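How Curly Is a Blood Vessel? Measuring Tortuosity in Photographs of the Retina
Project report, second-year imaging module, Prorkcombe College
Pieter Willems

1. Why this topic

The first time I saw a fundus photograph at full size I spent far too long on it. It is a picture of the back of the eye, orange all over, with a pale disc where the optic nerve comes in and a tree of blood vessels spreading out from it. Some of those vessels run almost straight. Others wander like a creek through a flat field. Eye doctors call the wandering ones tortuous, and they often grade them by eye: none, mild, moderate, severe.

I wanted to know how well a simple number could stand in for that grade. There are plenty of published formulas for tortuosity (many more than I expected!), and they don't all agree with each other, so the real question became: which of the easy ones agrees best with a person looking at the same vessel?

I should say at the start that this is a project about measuring shapes. I am not training to be a doctor and nothing in here should be used to decide anything about anybody's eyes.

2. The images

The photographs came from the teaching set of the Drukuswood eye clinic, which shares them with the college with all patient details removed. Every one is centered on the optic disc or close to it. I looked through the whole set and threw out the blurry ones, the ones with big reflections near the edge, and a few that were so dark that I couldn't tell a small vein from background.

From what was left I picked 61 vessels. A vessel got in if I could follow it without a gap from the edge of the disc to its second fork, and if it didn't cross another vessel at a shallow angle on the way. That last rule cost me a lot of nice veins, but shallow crossings were where my tracing went wrong in the trial run, and I preferred a smaller clean set to a larger messy one.

Arteries and veins are both in there. I noted which was which from color and width, and for four vessels I wasn't sure, so those are marked "unknown" in the table and left out of the comparison in section 5.

3. Tracing

All the tracing was done in Ement, a little program I wrote for this module. You click along the middle of a vessel and it joins your clicks with a smooth curve, then saves the curve as evenly spaced points. I set it to 100 points per vessel regardless of length. That makes the sums easy, but it has a downside that I get to in section 6.

My clicks land a little to the left or right of the true center, and if you just join them with straight lines you get a zigzag that looks like curviness and isn't. Smoothing fixes this, but smooth too hard and you iron out the real bends too. I went back and forth on the setting for most of a week. In the end I traced one very straight artery nine times, turned the smoothing up until the nine curves lay on top of each other, and then checked on a very bendy vein that its bends were still there. They were, and I left the setting alone from then on.

Ement also lets you flip the picture left to right. This sounds pointless, but tracing the flipped version on another day was a great way to check myself – the vessel feels unfamiliar and you can't just repeat the clicks from memory.
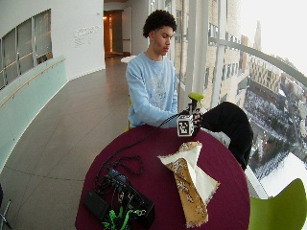
At the round table, handheld device raised at the far edge.

4. The three measures

Arc over chord. Take the length along the vessel and divide by the straight-line distance between its ends. A perfectly straight vessel scores 1 and anything else scores more. It is the oldest and easiest idea, and I love that you could do it with a piece of string. Its weak spot is that one long gentle arc can score as high as a vessel with many small wiggles, and a person would never call the first one tortuous.

Total squared curvature. At each point you work out how sharply the curve is turning, square it, and add everything up along the vessel. Small sharp wiggles now count for a lot. So does any wobble left over from tracing, sadly.

Turn count. Count how often the vessel switches from bending left to bending right, and weight each piece between two switches by its own arc over chord score. This one took me longest to program. The tricky part is deciding when a switch is real, because a nearly straight stretch flips from left to right all the time in tiny amounts. I put in a threshold under which bending is treated as none.

For the human side, two classmates and I each sorted all the vessels from least to most tortuous. We did it with printed strips on a long desk, one vessel per strip, sliding them up and down until the order felt right. We sorted separately and didn't talk about it until all three were finished. The final order is the average of our three positions.

5. Results

Turn count came out on top. Its order was closer to the human order than either of the others, and it was closest for all three sorters taken one at a time, which made me happy, as an average can hide a lot. Total squared curvature came second. Arc over chord was third, and its worst mistakes were exactly the long gentle arcs: the big vessels that sweep up and around toward the macula all scored too high.

When I took those sweeping vessels out, arc over chord caught up almost completely. So for small side branches the string method does a very decent job. I think this is the most useful thing in the report, and I didn't see it coming.

Between arteries and veins I found no difference that I would trust. The veins in my set scored a little higher on every measure, but I picked the vessels myself, and veins are wider and easier to follow, so I may well have accepted bendier veins than arteries.

The flipped tracings agreed well with the normal ones for arc over chord and turn count. For squared curvature the agreement was clearly worse – two tracings of the same vessel sometimes ended up several places apart in the order.

6. What went wrong, and what I would change

The fixed number of points was a mistake. On a short vessel the points sit close together and tracing wobble gets picked up, while on a long one they are spread out and the small wiggles are partly lost. A fixed distance between points would be better. I noticed this in December, with all the tracing done, and re-sampling the saved curves didn't fully cure it.

I also lost one afternoon to a silly bug. Image rows are numbered from the top down, so left and right turns were swapped in my code. That doesn't matter for the count, but I had also written a plot that colored left and right bends differently, and I spent hours thinking the vessel math was broken when it was only the plot.

Mr. Van Leeuwen, who supervised the module, suggested trying an automatic tracer on the full teaching set. I made a start. A basic ridge filter with some clean-up gave me 877 vessel pieces, and a quick look through them showed lots of good ones and also plenty of chopped-up fragments, plus a few that jumped from an artery to a vein at a crossing. I did not use any of them in section 5. Sorting out the crossings would be a whole project of its own, and I would gladly do it!

7. Using the material

The traced curves, the three sorted lists and the code for the measures are in the module folder, along with a short text file that explains the columns. The fundus photographs themselves are not there, as the clinic shares them for teaching at the college only. If you want to try a fourth measure, start from the file with the smoothed curves. The raw clicks are included too, but they need the smoothing step first, and the setting I used is written on the first line of the file.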